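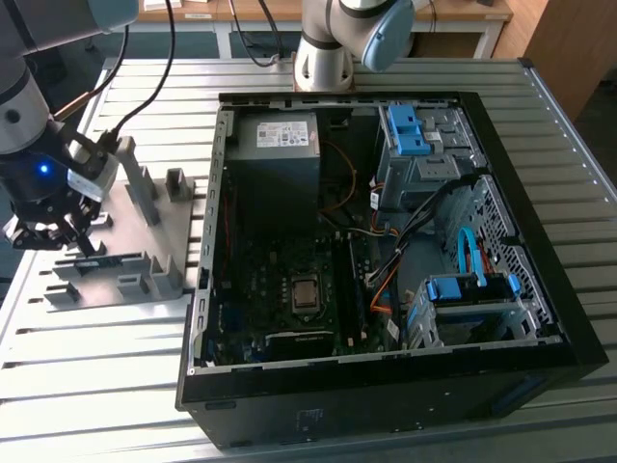

Trimley, October 2, 2021

About the Dellow Workcell Practice Center

The Dellow Center was founded to give manufacturers, repair shops and technical schools a shared set of working rules for robot arms that handle electronic parts. Our bench work deals mainly with desktop computers and the small components inside them, such as memory modules.

Our rules are published as the Gilludby Code of Practice, now in use at 241 member sites. Henrik Weidemann, Director of Standards, is responsible for the text. Ridwan Lumenta leads training at our second site in Haruna. The Code is reviewed each March, and members may submit comments at any time before that review.

The Code asks every member site to do the following:

Write down the reach of each arm, and mark any space that two arms share.
Give every loose part a fixed holder before a program is run.
Handle circuit boards by their edges, and set grip force for each type of part.
Route arm cables so that they stay clear of the work through the full range of motion.
Keep a signed record of each change to a program for 5 years.

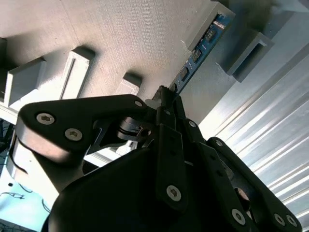 Does a member site have to stop work when a rule is changed?
Sites have 60 days to adopt a revised rule and may continue under the earlier text during that time. The only exception is a rule marked urgent – those apply on the day the notice is sent.

Membership is open to any organization that operates at least one arm. Training places are offered twice a year at Trimley and Haruna, and printed copies of the Code are available from either office.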